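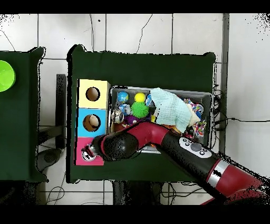 Cardboard cubes with round holes, and the gray toy bin

How do I get crayon wax and sticker glue off a painted table without taking the paint too?

Bought a secondhand kids' table at the Skerneo flea market for 20 bucks. Dark green, solid, and carrying what I'd guess is every sticker a preschool ever handed out for good behavior. The stickers themselves peeled. The glue did not. There is also a purple crayon mural on one end that has survived dish soap, hot water and my best language.

I tried a scouring pad in one corner and now have a dull spot the size of a quarter, so please don't suggest a scouring pad. No idea what kind of paint it is. The underside says Itex and nothing else useful. I'd like it done before my sister's kids come to stay, at which point I assume it starts over.

posted 2020-01-25 by greentable_regret

mopandglory

Cooking oil for the glue. Any kind, the cheap one. Dab it on with a paper towel, leave the towel sitting there for 20 minutes, then push the goo off with an old plastic card. Wipe with warm water and a drop of dish soap or the table will smell like a fish fry until spring.

For the crayon, use a hair dryer on low. Warm it, blot it, move to a clean bit of towel, repeat. Blot, don't rub - rubbing just gives you a bigger, paler mural. Whatever color is left usually comes up with baking soda on a damp cloth, but go easy. Baking soda is gritty and will dull gloss paint if you lean on it. Test underneath first, which I gather you now know.

Skip nail polish remover. I did a toy shelf with it once and the shelf is a different color now.

Krajči_fan50

just paint it again

oldbrushes

The above is rude but may be where you end up. Before that, find out what you've got. Put a little rubbing alcohol on a cotton swab and rub somewhere hidden. If green comes off on the swab, it's probably latex, so keep alcohol away from the top and stick with the oil. If the swab stays clean, it's probably oil-based and you can be a bit braver with the last of the glue.

The dull spot won't come back by cleaning. Car wax evens it out some. I used Stidar paste on a bench and it hid most of my sins, though I wouldn't put it on anything a toddler plans to lick. If you do repaint, wash off every trace of the cooking oil first and sand lightly, or the new coat will peel up in sheets around November.

greentable_regret

Swab came up green, so latex. Oil worked on the glue, took three rounds. The mural is now lilac. I'm putting a placemat on it.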